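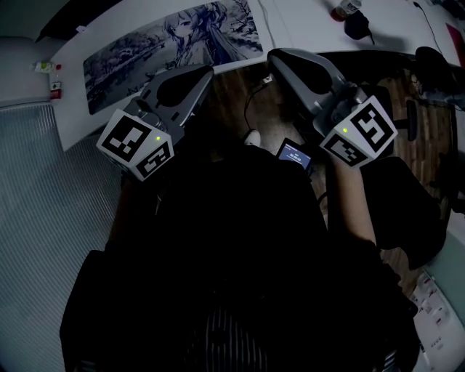 Gripper Club Notes: We Have a Project!
4 min read

Okay, so after a summer of me promising "we'll pick something soon," we picked something. The club's project for the coming term is called Muvham (it started as a typo in the group chat and it stuck, sorry to everyone who suggested proper names). The idea is that we teach a small robot arm to do tidy-up jobs on a desk by showing it how a person does them, and the showing happens with a pair of hand-held grippers. You hold one in each hand, you squeeze, the jaws close, and everything you do gets recorded. Then the people who like the computer side go off and feed it all to the model, and the people who like the hands side (me!) go again.

If you've only come to our soldering nights, it's a very different kind of evening. It's quiet. You sit at the desk, get your elbows comfortable, and then spend ages doing tiny ordinary things at half your normal speed. I went in thinking I'd be great at it, being a knitter, and I was terrible. My first try at picking up a pen cap took longer than making the tea. The trick, which Myrtle Montoya had to tell me more than once, is to stop steering with your fingers and move from the elbow. The grippers are bigger than your hands and they stick out farther than you think, so if you reach the way you usually reach, you knock over whatever you were going for.

The blocks with the black and white patterns on them are how the software works out where each gripper is, so please, please don't put your thumb over them. I did this for one whole session in August. Myrtle went through the recordings afterward and every single one had the left hand jumping all over the room like a flea. She was very nice about it, but I could hear the sigh from the kitchen.

We're aiming for 100 good runs of each task before the Landeg meet, and by good I mean start to finish with no drops and no chatting in the middle. We have 4 tasks on the list. The bottle one is everybody's favorite (pick it up, turn it around, put it back down) and the cable one is everybody's least favorite. A cable never lies the same way twice and it slides out from the jaws just when you're feeling pleased with yourself. I would like to see the robot do better. I'd really like to see it, in fact, because then I can stop.
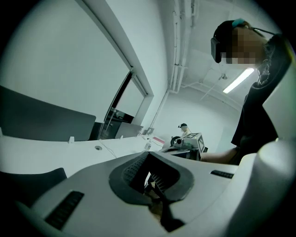
Heads down at the long desk, gripper in the foreground.

We've also started wearing the headsets while we work, and I have thoughts! Do the strap up before you pick up the grippers, because once you've got both hands full you can't fix anything and you have to ask a friend to push it up your forehead for you. Long hair goes in a low ponytail. Glasses are fine, I wear mine. Try to keep your head tipped toward your hands even if something exciting is going on behind you. And take a break after 30 minutes, even if you feel okay, as your neck will let you know about it the next morning.

A few of you asked what we do when two people want to work at the same desk. It's allowed, it's a bit cozy, and it's mostly a question of saying "reaching" out loud before you reach. We stole that one from Myrtle's years in a restaurant kitchen. It sounds silly for the first ten minutes and then you find yourself saying it at home in front of the fridge.

On the Landeg meet itself: we're entered in the tabletop class, up against Dirance, who beat us last time with a robot that folded a dishcloth. I'm still a little sore about the dishcloth. The rules sheet says each team gets 2 attempts and keeps the better score, and you can't touch the robot once it's going, so all those runs had better be tidy ones. We have the Bikard room until nine in the evening from now on, an hour later than before, which should help the people coming straight from work.

What I need from you: your name on the sign-up sheet for recording slots (early evening fills first, the late ones are wide open), and any small household things you don't mind losing for a few months. Pegs, lids, bottle tops, short cables. Nothing breakable and nothing sticky, please, the jaw pads are a pain to clean. If you've never held one of the grippers before, come at seven and I'll sit with you for your first few tries. Bring a sweater too, that room gets chilly once you've been sitting still for a bit.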